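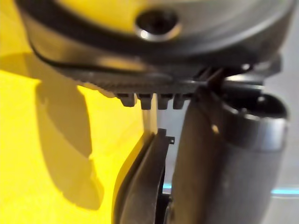
Gray cylinder with a rounded rim, seen close up.

Round containers move to the back wall

If you came to the Plarkton reuse room looking for canisters, cups and tubes in the last few weeks, you probably found them in three different spots. We have now put everything round and open at the top together on the back wall, to the left of the sink.

The shelves are sorted by width first and height second. Narrow pieces that will hold pens or brushes are at eye level. Anything wide enough for a wooden spoon is one shelf down. Tall, heavy pieces go on the floor rack. Lids are in the blue crates underneath, and they are not matched to anything, so bring the container over and try a few.

Color is not part of the sorting. We tried that in the spring and ended up with one very full gray shelf and a lot of empty space around it.

The October count came to 1,333 round containers, including the boxes that arrived from the Cumthorpe branch when it gave up its storage unit. Of those, 837 are out on the shelves now. Most of the rest still need labels soaked off. We have room for around 700 on the wall without stacking, so for the time being some are nested inside each other. Please lift the inside one out by the rim and set it on the table before you take the outer one. Two ceramic ones got stuck together last month and both had to be thrown out.

A few notes on dropping things off:

Rinse and dry the inside. A damp container that sits in a closed bag over a weekend picks up a smell that is hard to get rid of.

Check the rim with a finger. We can use pieces with scratches or dents on the side, but a chipped glass or ceramic rim goes in the trash.

Metal, plastic, ceramic and glass are all fine. Cardboard tubes go to the craft table, not the wall.

The limit is 20 containers per visit, dropped off or taken home. Teachers who need a full class set can ask at the desk and we will put one aside.

The Jellholm branch is short on narrow cups and long on everything wide. If you are driving that way on a Sunday, ask whether there is a box to take along. Their door is on the Leinonen side of the building, next to the bike rack, and it opens at 11 a.m.

The old container shelf by the entrance now has picture frames on it. Glass for the frames is still kept behind the desk.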